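Woman Finally Finds Lid for Container, Container Is Now Missing

GONDBY, November 11, 2021. A local woman has found the lid she was looking for since June, but she cannot find the container anymore, it was reported this morning.

Liya Assefa, who owns over 200 lids, discovered the correct one behind the flour. She called her husband into the kitchen to look at it. "I was very happy for two minutes," she said. "Then I opened the other cupboard."

Her husband, Masanobu Kubo, denied that he took the container to work with soup inside. Later he admitted the soup, but he said it was a different container.

The town museum believes the problem is old. According to its director, Ngaio Goodwin, a letter from 1753 complains of a jar "without its hat," and the family who wrote it is still looking.
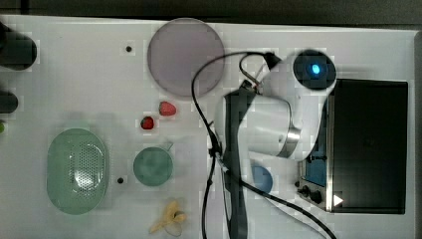

A large round plate, which does not need a lid.

Ms. Assefa has now put the lid in a safe place. She expects the container to return in spring, when she will have forgotten where the safe place is. Mr. Kubo is eating his soup from a mug until further notice.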